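Home Hygiene, Unit 4: Drying and storing dishes
Handout prepared by Achilleas Michailidis

In the last unit we spoke about washing. Today we continue with the step which many households do too quickly - the drying.

Water that stays on a clean dish can carry bacteria from the hands, the sink or the cloth. A kitchen towel used all day collects food and moisture, and then it gives them back to the next plate. For this reason we prefer air drying in this course.

Points to remember:
Rinse with clean water before drying.
Leave space between the dishes, so the air can pass.
Change the towel every day, and wash it at 140 F or more.
Do not stack bowls while they are still wet inside.
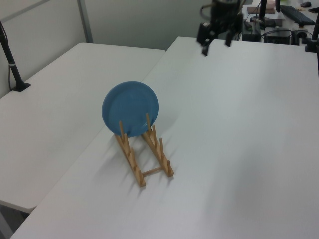 Fig. 1. Plate standing upright in a wooden dish rack.

Wooden racks need some care also. Scrub the slots every week and let the wood dry fully before you use it again.

Homework for Friday: read pages 10 to 27 and write down how towels are used in your own kitchen.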